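Boseck Center Opens Registration for Fall Clothing Care Sessions

August 2, 2026

The Boseck Center for Home Skills has opened registration for its fall clothing care sessions, which will be held on two evenings a week in the center's second-floor teaching rooms. The program, now in its 11th year, offers adult residents practical instruction in folding, mending and storing household clothing, with particular attention to knitwear and other winter garments.

A total of 46 places are available. Registration is open to all residents age 18 and over and will remain open until the places are filled. Persons who attended last year may register again, although first-time participants will be given priority through the end of August. The fee is $50 for the full course and covers all printed materials, mending thread and the use of the center's irons and steamers.

The course has been revised following a review of participant comments. In previous years, the first three sessions were devoted to ironing and stain removal, with folding and storage left to the final week. Many participants asked that storage be taught earlier, before the winter clothing comes out of the closet and the summer clothing goes in. The center has accordingly moved these subjects to the opening weeks and has extended the unit on knitwear from one evening to two.
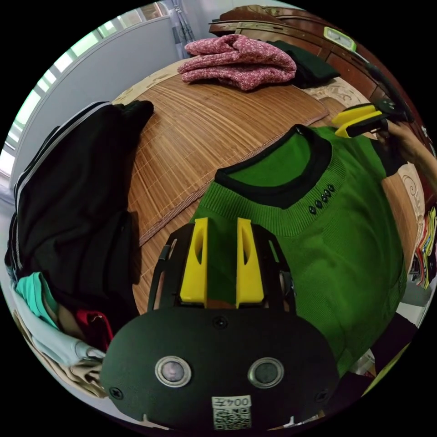

Knitwear accounts for most of the questions the center receives from the public. Sweaters kept on hangers for a full season tend to stretch at the shoulders, and those folded in haste often come out with a hard crease down the front. Participants will learn to lay each garment out flat on a firm, even surface and to smooth the body and sleeves before making the first fold. A bed serves well for this purpose when no large table is at hand, as with the green sweater laid out on a woven bamboo mat, its black neckline toward the top and the body extending down below it. Trim calls for separate attention. Small decorative buttons near the shoulder, such as the row of five on the same sweater, should be kept clear of the fold line so that they do not press into the knit during storage.

The second knitwear evening will deal with washing, drying and minor repairs. Instructors will demonstrate how to close a small hole at the elbow or cuff, how to treat a pulled thread without cutting it, and how to remove pilling by hand. Participants are asked to bring two garments of their own to this session -- one in good condition and one in need of repair. Garments should be clean. The center is not able to accept leather, fur or items with beading.

Later sessions will cover shirts and blouses, bed linens, children's clothing and the arrangement of drawers and shelves in small bedrooms. Storage boxes for use in class have been supplied by Gajewski, a household goods retailer with a branch near the center. Plekevis, which operates the neighborhood laundry on the ground floor of the same building, will open its pressing room to participants for one evening.

The center will also hold a clothing exchange at the close of the course. Residents who are not enrolled may attend the exchange without charge, provided that they bring at least one item in wearable condition. Clothing left at the end of the evening will be sorted and passed to the Steltero clothing bank.

Registration forms are available at the front desk and may be returned in person or by mail. Payment is due at the time of registration. Refunds will be issued for cancellations received before the first session -- after that date, the fee may be credited toward a later course. Residents who require an interpreter or step-free access should note this on the form so that arrangements can be made.

Recent News

Boseck Center Extends Evening Hours for Sewing Room
Basic Mending Handbook Now Available at Front Desk
Plekevis Laundry to Close Two Days for Repairs
Steltero Clothing Bank Lists Items Needed for Winter
Summer Quilting Group Displays Finished Work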